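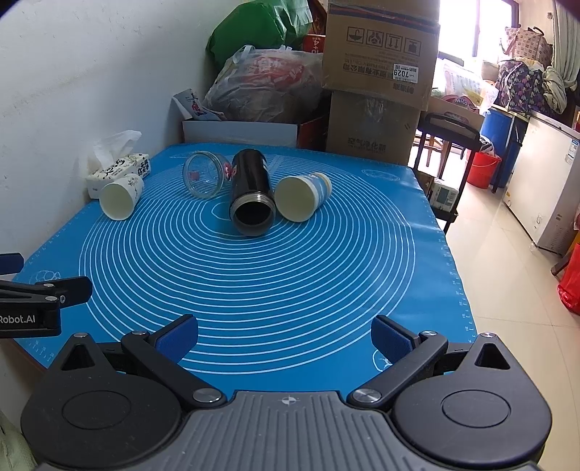
**How many times must I show the same task before the robot can learn it?**

For a simple task such as standing a fallen cup upright, plan for 40 good demonstrations with each object. Fewer can work if the objects always start in the same place, but then the robot learns the place more than the task.

# Showing a task with hand-held grippers: standing up cups and bottles

This page explains how we record demonstrations for the Tirby set. You hold one gripper in each hand and do the task yourself. If you will use the remote control station, please read the Kavolow page first and come back here for the part about checking.

## Before you start

- Lay the mat flat. If it has waves, press them out from the middle to the side. Small waves that stay are no problem.
- Choose the objects. Cups, jars and a thermos bottle are good for beginners. Take off the lids.
- Open and close both grippers fully 3 times, so that Gilenent can read the widest and the narrowest position.
- Clean the finger pads with a slightly damp cloth. Dust makes them slip on paper cups.

Things behind the table may stay where they are. We want homes and shops of every kind in the set, and a tidy wall behind each recording would teach the robot too little.

## Placing the objects

Lay the objects on their sides with some space between them. A finger must fit on both sides of each one. Turn the openings in different directions, and change this between recordings. The rings on the mat help you to spread the objects, but you don't need to place anything exactly on a line.

## Recording one demonstration

1. Hold both grippers above the near part of the mat, with the fingers open. Wait for the short tone.
2. Move one gripper to the object. Come from above and a little from the side.
3. Close the fingers slowly around the body of the object, not at the rim. A paper cup needs very little force. If you see the wall bend, open a little.
4. Turn your wrist until the opening looks up. For a long bottle, support the lower end with the second gripper.
5. Lower the object until it touches the mat. Wait one breath and then open the fingers.
6. Go back to the start position before you press stop.

Move at the speed of a person who carries a full glass. If you are faster, the picture becomes blurred and Gilenent loses the position of the gripper.

## When something goes wrong

If the object falls but you can pick it up again, continue. Such recordings are useful, and you should mark them "recovered". If it rolls off the mat, stop and delete.

Don't use your free fingers to help. It happens easily with light cups, and it is the most common fault I find when I check.

## Checking and sending

Play each recording at double speed. Look for these 2 faults: a gripper that jumps suddenly, and a finger opening that doesn't change when it should. Then upload the folder to Gebremichael. The set has 2,219 accepted recordings at this moment, and the thermos is still the weakest part, so please choose it if you have one.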